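Looking after the hand-held gripper: frequently asked questions

Flimcombe workshop pages > Cloth handling > Gripper care

Most of these were asked in the corridor, usually by someone already holding a screwdriver. Please read to the end before using yours. If your question isn't covered, Liliana Orlandini's address is at the foot of the page.

Which gripper does this page cover?

The grey hand-held one we use for cloth work, known here as the Farkeo. The bench-mounted Morton has its own page, its own spares drawer and its own opinions, and very little below applies to it.

How often does it need looking after?

Wipe it down at the end of every session. Do the full check every 250 grips, or once a month if it has been sitting in its case. The counter on the handle does not reset itself. If it reads 335 when you pick it up, somebody has skipped a check, and I'm afraid it is now yours.

What is in the full check?

Power off first, with the battery out and on the bench where you can see it. Then:

Look round the rubber rim for nicks, flat spots and shine.
Brush lint off the mesh with the soft brush, working outwards.
Open and close the fingers by hand and feel for grit.
Check that the pads are flat and not lifting at the corners.
Put the battery back and do three test grips with the check cloth.
Reset the counter and sign the sheet.

It takes as long as a cup of tea takes to go cold. I have tested this more often than I would like.

What should I use as the check cloth?

The dark grey one in the lid of the case. It is an old cleaning cloth, washed so many times that it has given up shedding, and that makes it ideal. Please don't swap it for something newer and fluffier. We lost most of a December morning to a yellow duster, and bits of it were still coming out of the mesh after New Year.

How should the cloth sit during a test grip?

Offer it up loosely, close the gripper, and let go. You want it pinched in the opening with the folds standing up in a peak and spreading to both sides. The lower part can hang down inside. Don't flatten it, tuck it or arrange it nicely. The tidier you make it, the less the test tells you.
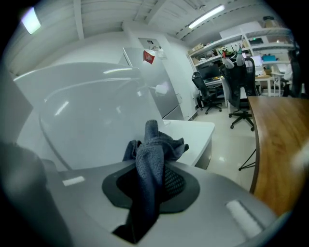

Check cloth held in the opening, folds left to fall as they like.

Once it is gripped, give the peak a gentle tug. It should resist and then stay where it is. If it slides, clean the rim and try again. If it slides a second time, change the rim.

How do I change the rubber rim?

Spares are in the Piras box, bagged in pairs. Ease the old rim out with the plastic pick, starting wherever it is loosest. Clean the groove with a dry cloth, then press the new one in at opposite points and work round from each. If you start at one end and carry on to the other you will finish with a small, smug loop of spare rubber and have to begin again.

No glue. I know it looks as though it wants glue.

Can I use a metal screwdriver if I can't find the plastic pick?

No. It will score the groove, and the new rim will never seat properly. The pick is on a string for a reason, and the string is there because of the last three picks.

Can I clean the rim with solvent?

Warm water on a cloth, wrung out well, then leave it to dry in the open air. Solvent makes the rubber shiny, and shiny rubber holds cloth about as well as a plate does.

The fingers close but one lags behind. Is that a fault?

Probably lint at the pivot. Take the battery out again, brush both sides and try moving the fingers by hand. If one is still slow, tag the gripper and leave it for Liliana. The spring behind the pivot is under more tension than it looks, and the last one to escape was found 2 rooms away.

A pad is peeling. Can I press it back down?

You can, and it will stay down until you walk off. Take it off completely, clean off the old adhesive and fit a new one. The pads differ in length, so match the replacement to the one you removed before you peel the backing.

Where does it go when I've finished?

Back in its case, fingers open, with nothing left in the opening. Leaving it clamped on a cloth overnight puts a dent in the rim – and then you're back at the Piras box, looking for the pick.

Who do I tell if I've broken it?

Liliana Orlandini, workshop desk, before 4 pm if you want it looked at the same day. Write down what you were doing when it happened. "Nothing" has been tried.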